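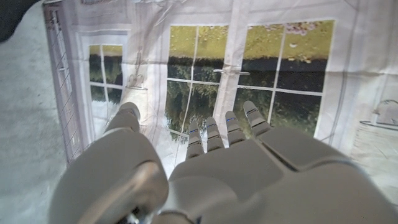 Kiltine Printed Backdrop Sheet

The Kiltine backdrop is a thin, flexible printed sheet supplied by Skomora for classrooms, display rooms and small studios. It may be laid flat on a table or hung from a rail.

Product code: 926
Sheets per pack: 2
Supplied: folded

Fold lines are to be expected on delivery and will soften with use. Sheets should be hung overnight before first use where a smoother surface is required -- a cool iron may be applied to the reverse side only.

Customers should not use adhesive tape on the printed face. Clips are sold separately in packs of 6.

Orders from schools are accepted by the Namimar office on receipt of a signed order form. Unused sheets may be returned in their original wrapping.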